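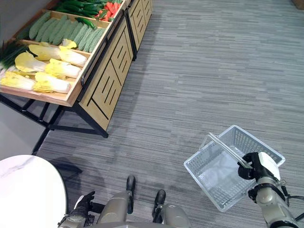 Set-up & Maintenance > Hand Checks > Basket Handles

Contents Previous Next Print

6. Setting the grip for handled baskets

Read this section before you trust the factory grip profile. The Vomport install software offers a profile called "Light Carry" and marks it as suitable for baskets, bags and pails. We have set up enough of these hands to doubt that one profile suits all of those, and the release notes from May don't say what it was tested on. Treat it as a starting value.

The procedure covers a mesh-sided plastic shopping basket with a single thin handle, carried in the right hand between the round table and the produce bins. If your site uses a wire basket or a two-handle basket, do the whole section again with that one.

CAUTION: Keep people out of arm's reach while the hand is powered. The soft stop limits how hard the arm pushes. It does not make the fingers safe to put your own fingers between.

6.1 Before you start

1. Put the robot in Hold and wait for the status line to read HOLD. The chime comes early on older controllers, so go by the status line.

2. Look over the ribbed face of the grip pad with a flashlight. Brush out anything caught in the ribs. Do not use solvent, whatever the pad supplier's leaflet says about it. We had two pads go slick after a wipe-down and have not been given an explanation.

3. Check the cable along the outside of the arm with the elbow straight and again with it bent. It should not pull tight in either position.

4. Empty the basket. All settings in 6.2 are made with no load.

6.2 Teaching the handle

1. Stand the basket on the round table with the handle up. Leave clear space between the basket and the table edge.

2. Jog the hand down over the basket until the fingers are beside the handle. Use slow jog. The "Assist Down" button is quicker, but it finds the rim as often as it finds the handle.

3. Check from the side that no finger is below the rim. The wrist camera alone won't tell you this, because a finger hides whatever is directly behind it.

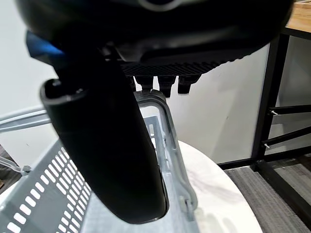

Fig. 6-2. Wrist camera view, basket on the round table.

4. Close at force setting 15. If the handle bows, open and go down in steps of 3.

5. Lift just clear of the table and watch the basket. Some tilt is normal with a single thin handle pinched near one end. Steady tilt is acceptable. Tilt that keeps growing means the handle is sliding, and you should set the basket down and re-teach the grip point closer to the middle.

6. Save as a new profile. Do not overwrite Light Carry, or support will ask you to restore it before they talk to you.

NOTE: The screen will show "Grip Confidence" as a score. In our tests it read high with the handle held properly and also with the handle barely caught on a fingertip. We log it and otherwise ignore it.

6.3 Carry check

1. Walk the robot to the bins at the lowest speed. Stop it with open floor between its feet and the display frame.

2. Hold the basket out over the floor for 42 seconds, then compare the grip position on screen with the saved one. The software allows a drift that we think is too generous. Any visible slip on the handle is a fail here.

3. Repeat with a single cabbage in the basket before trying a mixed load. Peppers are a poor first test; they roll and shift the weight.

4. Return to the table and set down. Confirm the fingers open fully before the arm rises.

6.4 Service interval

The hand manual gives no interval for re-teaching. Ours is 199 carries, or any time a pad is changed. The number came out of the logs at our Olszewski site and may be wrong for yours. Keep your own record.

If error FLIRKUM 3 appears during set-down, cycle Hold once. If it comes back, the fault is usually the wrist connector. The screen will suggest recalibrating the camera. Reseat the connector first.

Section maintained by Sławomir Kaczorowski

Gemel Field Manuals | Contact the manuals desk | © Gemel | Back to top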